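Tue 22 November
Amp bench, Mansilla head, second session
Present: me, Hye-jin for the morning, Lorena from two o'clock

Carrying on with the hum complaint. The band's description was "buzz that gets worse when Max plays slide," which covers a lot of ground. Max is Maximiliano Figueroa, guitar, and the head is the one he uses for everything, including the record they tracked in May.

State on arrival: fuse intact, all tubes seated, bias within what I set last time. Plugged into the Ditgate load box first, no speaker. Hum present with nothing in the input, volume at zero. So it is after the volume control or it is supply. Turning the master down kills most of it, which puts it between the two pots. Phase inverter and power stage are mostly off the hook.

Swapped V2 for a known good one. No change. Swapped back.

Scope on the plate of V2: ripple at twice the mains frequency riding on the signal, clean sawtooth shape. Scope on the supply node feeding V2: same thing, larger than it should be. The node before it looks fine. Lifted one leg of the filter cap at that node and measured it out of circuit. It reads well under its marked value and the ESR is bad. Replacement fitted, lead length kept short, ground taken back to the same star point as the original. Lorena asked whether to move the ground to the chassis lug near the input jack. No - that was tried on the other Mansilla and made a loop.

After the cap: sawtooth gone. Remaining noise is hiss plus a smaller buzz at mains frequency, and this part does respond to the volume control. Heater wiring on V1 had been pushed up against the grid lead, probably when the tube socket was cleaned. Dressed the heater pair back down into the corner of the chassis and crossed the grid lead at a right angle. Noise at the output dropped by 9 dB on the meter, volume at noon, input shorted.

The slide part of the complaint. Hye-jin brought the guitar in, so tested with that. Single coils, no shielding in the control cavity, and the bridge ground wire was hanging on by two strands. With a glass slide and a light touch his hand is off the strings between phrases, so the buzz comes and goes with the playing. It would do that through any amp. Resoldered the bridge wire. Told Hye-jin the cavity needs foil and that I am not doing it this week.

Checked the Korkier pedal supply while it was all set up. Outputs 1 to 3 are fine. Output 4 sags under load and has ripple on it. He runs the overdrive from that one. Moved the overdrive to output 2 and put tape over 4. Violeta has the spare supply at the rehearsal room and will bring it over.

Soak test: 70 minutes into the load, pink noise at moderate level, then a loop of Hye-jin playing the slow blues in A that they open with. Transformer warm, no more than expected. Bias rechecked at the end and had drifted up slightly on one side. Trimmed it. Output pair is matched well enough to last the tour.

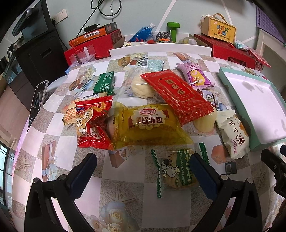
Speaker check last, with the 2x12. One of the two drivers has a rub at low frequencies. Easy to miss on guitar, but obvious on a sine sweep, and it is worst near the cabinet's own resonance. Rotated the driver half a turn in case the cone has sagged. Better, not gone. Lacey says the recone place is quoting three weeks. The tour starts before that, so it either goes out as it is or they borrow the Dinine cab. My preference is the Dinine. It is heavier and Max will object.

Not done:
- Reverb send is still low compared with the other head. Suspect the tank and not the driver tube, but have not measured the coil.
- Standby switch is stiff. Order one.
- Remaining filter caps are the same age and make as the one that failed. All of them should be changed in one go when the amp is back from the tour. Quote to Lacey so it goes through the band account.
- Update the voltage chart inside the back panel. Old figures are from before the transformer swap and do not match anything.

Note for whoever opens this next: the bleeder resistor is slow. Four minutes after power off there was still enough on the first cap to be unpleasant. Use the discharge lead, then meter it, then meter it again. The lead is on the hook by the variac and should go back there.

Head is on the shelf with a green tag. Guitar went home with Hye-jin.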